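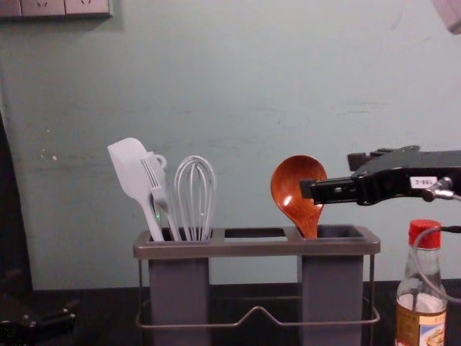

Utensil Storage in a Small Shared Kitchen
Product Design, second year project report
Kaneo Court, Oltport

1. Background

Kaneo Court has small kitchens with one short run of worktop and two drawers. Long tools do not fit in the drawers unless they lie corner to corner, so most people leave them by the hob. The aim of this project was to find a countertop holder that keeps everyday tools upright, can be washed in parts and takes up little space.

The brief came from the Covberg module on domestic products. It set a footprint limit of 249 mm on the longest side and asked for a design that could be costed for a run of 3,000 units.

2. Choice of holder

I compared upright pots, wall rails and divided caddies. Pots are cheap and stable, but the tools tangle at the top. Rails need drilling, which the tenancy rules do not allow. A divided caddy was the best match — it needs no fixing and the tools can be sorted by type.

The caddy I worked with is grey, with three places side by side and a thin metal wire stand around it. The wire dips at the centre of the front.

3. Sorting the tools

The first question was how to group things. I tried grouping by length, by material and by how often a tool is used. Grouping by material was the easiest to remember. The white tools went on the left: a spatula, a whisk and another utensil with a loop near the top of its handle. The wooden ladle was given the right-hand compartment.

A whisk is awkward in any holder. Its handle is narrow but the head needs room, and a wide spatula beside it takes most of that room. Leaning the spatula outwards helps.
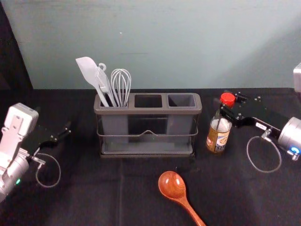
4. Cost

The target retail price was 399 pence. The wire stand was the dearest part of my estimate, mainly for the bending. A plain straight rod would be cheaper, but I kept the dip at the front in my drawings.

5. Problems and further work

Moriarty Hall has deeper worktops, and I would like to repeat the exercise there. I also did not test heavier tools such as a masher or a rolling pin. The next version should have a drain hole in each compartment, with a tray under it that lifts out for washing.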